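Reference > Office work > Desk work

Desk work

Desk work is paid or unpaid work which is done mainly while sitting at a desk or table. It includes writing, reading, bookkeeping, planning and, in most offices today, the use of a computer.

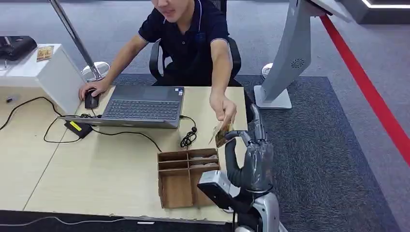
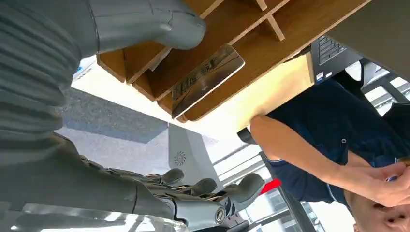 First picture: desk work with a laptop and a separate mouse.

History

Before the computer, the desk was a place for paper. Clerks kept ledgers, copied letters by hand and stored the finished sheets in drawers or in cabinets along the wall. The typewriter changed the height of many desks, as the keys stood higher than a page, and some makers sold a lower side table for it.

In the town of Gravine the trading house Fostmont kept its clerks in one long room until the 1950s. The archivist Anneliese Nolte has listed 3,865 letters written there, most of them orders for cloth and replies to late payers. The list was published on 29 April 2011.

Posture and breaks

Long sitting can cause stiffness in the neck, the lower back and the wrists. A common recommendation is that the feet rest flat on the floor and the elbows stay near the body. With a portable computer this is not easy to reach — the screen and the keys are joined, so when one is at a good height the other is usually not. A separate mouse or keyboard helps in part.

Uldis Šimkus, in his handbook for small offices, advises to stand up after every 45 minutes. Mawar Ong considers a fixed interval less useful and prefers that the tasks themselves be mixed, for instance phone calls taken while standing.

See also: Clerk; Office chair; Typewriter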